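## 4.3 Record a demonstration by remote control

Use this procedure in the Prokis simulator, before you go to the real arm.

1. Open the kitchen project and load the arm in its home position.
2. Set the speed limit to 14 percent.
3. Press **Record**. Wait for the green light on the hand controller.
4. Guide the gripper slowly to the target. Hold the trigger only when you want to move.
5. Press **Stop** and give the demonstration a name.

**Note:** One demonstration can have a maximum of 800 points. After this, the recording stops by itself.

**Caution:** Near doors and wire baskets, watch also the elbow and the wrist, not only the fingers.
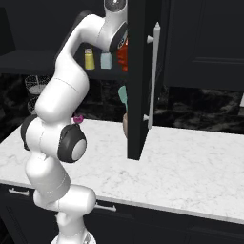
Work at the cabinet door, and at the basket stand:
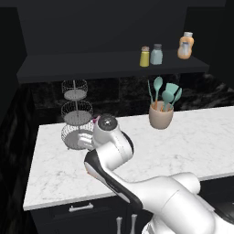
6. Play the demonstration one time from start to end. If the arm touches something which it should not touch, delete the file and record again from step 3.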